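Washing a large white mixing bowl by hand

This page covers hand washing a large glazed bowl with a two-sided sponge, including bowls with fine rings or ridges on the inside wall. It applies to ceramic and stoneware. Do not use it for bare wood, unglazed clay or anything with metal trim.

Time needed: a few minutes for a bowl rinsed straight after use, longer if food has dried on.

What you need

One sponge with a soft foam side and a scouring side
Dish detergent
A sink or tub wide enough for the bowl to lie on its side
A folded dishcloth for the bottom of the sink
Two dry tea towels
Baking soda, for grey marks only
A soft brush with short bristles, for ridges only

The bowl used when writing this page is a Folus, a wide one with a plain rim. The older Karagiannis bowl in the same cupboard is deeper and heavier. The steps are the same for both, but the heavier bowl should stay in contact with the sink the whole time it is being turned.

Before you start

Take rings and bracelets off. A hard stone can scratch glaze, and a wet bowl is easy to drop when a ring catches the rim.

Check the bowl for cracks while it is dry. Run a fingertip slowly along the rim, then tap the side with a knuckle. A sound bowl rings. A cracked one gives a dull, short note. Cracked bowls should not be used for food, whatever the state of the glaze.

If the bowl has just come out of the oven or off a pot of simmering water, let it cool on a towel until you can hold it comfortably with bare hands. Cold water on hot ceramic can split it. The same goes for a bowl straight from the fridge and water from the hot tap.

Step 1. Scrape and rinse

Remove loose food with a silicone or rubber spatula. Scrape into the compost or garbage, not down the drain. Batter and dough set hard in a trap.

Rinse according to what was in the bowl:

Flour, dough, batter: cold water first. Hot water cooks the starch onto the wall.
Egg: cold water first.
Oil, butter, dressing: warm water and detergent from the start.
Sugar syrup or honey: hot water, left to stand until the sugar dissolves.
Tomato or curry: cool water, then detergent. Do not leave it overnight.

Step 2. Soak if needed

Skip this step if the rinse took off everything except a film.

Put the folded dishcloth in the bottom of the sink and stand the bowl on it. Pour in 500 mL of warm water and a short squeeze of detergent, then swirl so the whole wall gets wet. For residue high on the wall, increase the water to 800 mL and lay the bowl at an angle, turning it every few minutes. Filling a large bowl to the top wastes water and makes it too heavy to tip safely.

Dried dough needs a longer soak than anything else. Leave it until the edges of the patch lift when pushed with a fingernail. If they do not lift, change the water and wait again.

Step 3. Load the sponge

Wet the sponge, squeeze it out, and put detergent on the foam side. A small amount is enough. Squeeze two or three times to work it through. Neat detergent squirted straight onto the bowl wall tends to slide down in a thick streak and takes extra rinsing to shift.

The detergent here is Burnix, which is fairly concentrated. With a thinner product, use more and reload partway through.

Step 4. Wash the inside

Start at the rim and work down. Dirt and suds run toward the base, so a bowl washed from the bottom up has to be done twice.

Hold the far side of the rim with one hand. With the other, press the foam side flat to the wall so that it bends to the curve. Make overlapping strokes around the bowl, following the line of the wall. Keep pressure even. Turn the bowl a quarter turn when your wrist starts to bend awkwardly, then carry on from where you left off.

Many bowls have faint rings on the inner wall, left by the forming process or added as a pattern. Fat and fine specks of pepper, spice or crumb can sit in them. Strokes that follow the rings clean the grooves better than strokes across them. Use the short-bristled brush if the sponge skips over the top of the ridges.

Do the base last. The turn between wall and base is the part most often missed. Fold the sponge over a fingertip and go around that turn once in each direction.

Step 5. Use the scouring side sparingly

Turn the sponge over only for residue that is still there after the foam side. Test it first on the underside of the bowl. Green scouring pads vary a good deal, and the coarser ones will dull a glossy glaze.

Keep the pad wet. Work on the spot itself and stop as soon as it comes away. If it takes more than a few strokes, go back to Step 2 and soak for longer.

Do not use the scouring side on printed, painted or gilded decoration.

Step 6. Wash the outside

Tip out the dirty water. Turn the bowl upside down on the dishcloth and wash the outside with the foam side, including the underside of the rim. Greasy fingerprints collect there during mixing and make the bowl slippery the next time.

The foot ring is often unglazed. Wash it quickly and do not leave it standing in dirty water, as bare clay can take up colour and smell.

Step 7. Rinse and inspect

Rinse with warm water, starting at the rim and turning the bowl under the tap. Tip it so that the water leaves over one side and takes the suds with it. Suds trapped at the base will sit there through several rinses if the bowl is kept level.

Inspect under a strong light. White glaze reflects a lot of it, and a glare patch can hide a film or a speck completely. Tilt the bowl until the glare moves, look at the part it was covering, then tilt it back. Check by touch as well. A clean wall squeaks slightly under a wet fingertip. A greasy one feels slick.

Specks that will not rinse away are either stuck food or small marks in the glaze. Wipe each one with the foam side. A speck that stays put and feels smooth is in the glaze and can be ignored.

Step 8. Dry

Dry the inside with the first towel and the outside with the second. Stand the bowl right way up for a while before stacking so that the foot ring can dry. If it has to drain on a rack, lean it at an angle. A bowl placed flat and upside down holds steam and dries with spots.

Problems

Grey lines on the inside. Usually metal left behind by a whisk or spoon. Mix baking soda with a little water to a paste, rub gently with the foam side, rinse. Repeat once if the lines have faded but not gone.

Cloudy film. Either leftover detergent or hard water scale. Rinse again in hot water first. If the film remains, wipe with white vinegar, leave it for 3 minutes and rinse. Do not mix vinegar with bleach or with any cleaner containing it.

Greasy feel after rinsing. The sponge was carrying fat. Wash the sponge, reload it and do the inside again.

Orange or yellow stain. Common with turmeric and tomato in older bowls with fine surface crazing. Baking soda paste will lighten it. It may not come out entirely.

Smell. Check the foot ring first. Soak it in clean warm water with a spoonful of baking soda, then dry it well.

Looking after the sponge

Rinse until the water runs clear, squeeze hard and stand it on edge where air can reach both sides. Replace it when the foam tears, when the pad starts to peel from the foam, or when it smells after rinsing. Keep a separate sponge for the sink and counter. Ours sit in a Clendance rack with a slot for each, but a clip on the tap works just as well.

Correction, September: Step 2 previously gave 330 mL for the basic soak. This was enough for a small bowl but did not wet the full wall of a large one. Thanks to Pin-yu Tsang for pointing it out. 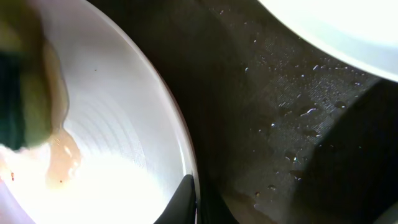 Step 4: sponge against the inner wall, with amber residue and a few specks still on the surface.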